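Progress report to the Foltard Fund
Project: Two-handed handling of household containers (Clulier)
Reporting period: May to November 2018
Prepared by: Zdislava Zelenák, project lead

1. Summary

The work on grasping is finished and the work on pouring is under way. We are on schedule for two of the three work packages. The third, on handling lids and caps, has slipped and we ask below for a change to its delivery date. Spending is within budget.

2. Grasping clear objects

Clear plastic and glass remain the hardest materials for our depth sensing, which tends to see through them to the table behind. In the last report we said we would try to fill in the missing depth from the colour image alone. This worked well for bottles, where ridges and caps give the method something to hold on to. It worked poorly for plain straight-sided glasses. We now estimate the rim of the glass first and fit the rest of the shape to it, and the results are good enough for us to go on with pouring. The method fails when the rim is seen edge-on, so the cameras have to look down at the table.

Marwan Atallah has written this up as a short paper, which is with the co-authors for comment. A copy will be sent to the Fund when it is submitted.

3. Pouring

The aim of this package is for the robot to pour from a hand-held bottle into a glass without a fixed starting position for either. We split the movement into an approach, a tilt and a return, and learn only the tilt from demonstrations given by a human operator. The approach and return are planned in the usual way. An earlier version learned the whole movement and was less reliable, mostly in the last few centimetres before the neck of the bottle reached the glass.

Most remaining errors come from the bottle turning in the grip as it tilts. Closing the fingers harder bends the thinner bottles, so we are instead changing where the fingers are placed along the body. Issa, our grasp planner, now takes the planned tilt into account when it picks a grip. This has reduced the problem but has made planning slower. We have also begun to look at using the second hand to steady the glass. It is too early to report figures on this.

Practice runs of the positioning step are done with the cap on the bottle, so that the path can be checked before any liquid is used.

4. Lids and caps

Unscrewing a cap needs finer force readings at the fingertips than we had planned for. The sensors ordered from Trorel arrived later than agreed and two had to be sent back. The replacements have been fitted and calibration has started. We ask that the delivery date for this package be moved by three months. No extra money is needed.

5. Staff and equipment

One research assistant left in the summer and the post was filled after a gap of six weeks. The new assistant has taken over the demonstration recordings. No major equipment was bought in this period apart from the sensors.

6. Next steps

Complete the pouring tests with water, including glasses of different heights.
Decide whether steadying the glass is worth the added planning time.
Finish calibration of the fingertip sensors.
Submit the paper on clear objects.

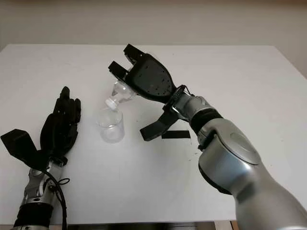
Figure 1. Capped bottle held at a tilt over the glass.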